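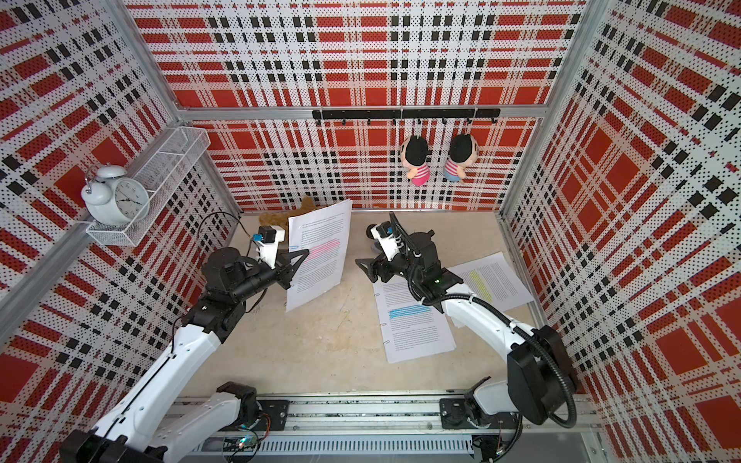 Paper day in the tartan box. Left arm has the page with the pink highlighting.

I promised a money post back in the spring and then kept putting it off, mostly so I wouldn't have to add up the receipts. Well, it's August, the receipts are added up, and I'm planning the second cell, so let's go!

If you're new, I run a small workshop bench setup with two arms on a shared rail inside a box, and I use it for fiddly household and office stuff. Paper is my current obsession. Paper is floppy, it slides, it sticks to other paper, and a sheet with a clip on the edge behaves nothing like a sheet without one. I love it. I could do paper for a year.

Anyway, budget. When I planned the first cell I made a spreadsheet with one row for "arms" and one row for "everything else," and I typed a number into the second row that makes me laugh now. The arms were the easy part. You get a quote, you gulp, you pay it or you don't. It was the everything else that went on and on.

The frame came from Bandia, cut to length, and I will happily order from them again. Corner posts, crossbar, rail support, all of it aluminum. I paid extra for the cutting and it was worth every cent, since my own saw cuts are never square. What I missed was hardware. The posts arrive and you feel great, and then you notice you need brackets and nuts and bolts for every single joint. I have now placed four separate orders for T-nuts. For the new cell I put down 200 of them on the first order and I don't care if I have some left over. (I won't have any left over.)

Then there's cable. Each arm has its own, each wrist camera has its own, and every one has to be long enough to follow the arm wherever it goes without snagging. I bought the camera cables too short, then too long, then from Todside, who will make them up to whatever length you send. The Todside ones ran me 53 dollars for the set. I'd spent more than that on the wrong ones.

The wall panels were the fun purchase! They're perforated, so hooks and baskets go on wherever you want them, and yes, they're tartan. I had plain gray ones in the cart at Bastos and then I saw the red, and that was that. I spend a lot of hours looking at these walls. The hook rail and wire basket went on later and were cheap, and I'd call them the best value in the whole build. Anything I can hang up is something that isn't sliding around on the work surface.

Speaking of which, the work surface. I went with pale beige and it shows every smudge. I don't mind the look, but next time I want a top I can swap out. Odley sells a cut-to-size one for 152 dollars, and I've gone back and forth on it for weeks. I think it goes on the list. I could glue down something cheaper, but then I'm back to scrubbing.

So here's how the plan for cell two looks so far. The arms get their own line and I don't touch it. The frame and hardware go together as one line, with the T-nuts in there from day one. Cables get measured with the arms in place before anything is ordered, even though that means waiting a week with a half-finished box and nothing to play with. Gripper fingers get a line too, because I forgot them completely the first time. The triangular ones do well on a single sheet by its edge, and I'd like a spare pair in the drawer before I need it.

I'm also setting aside 50 dollars a month for props. It sounds silly until you start doing this! Paper clips, highlighters, printer paper, cloths, clocks, little plush dolls, all of it adds up at the checkout. My paper sets alone take a fair amount of ink, and I go through a lot of highlighter marking up pages in pink, blue and yellow. I used to put this stuff on the grocery bill and pretend it didn't count.

Things I'm still chewing on: whether to buy the rail at full length again or go shorter to save some floor space. Whether two cells can share one computer (I suspect I'll try it, regret it, and buy the second one). And whether the new walls should match. There's a green plaid at Bastos that I keep opening in another tab.

The Bandia quote should be in on Tuesday. If it's close to what I've got in the spreadsheet I'll order the frame that night and post the full parts list once it's standing. If you've built something like this and have opinions on swappable tops, please leave a comment, I'd love to hear them before I spend the money.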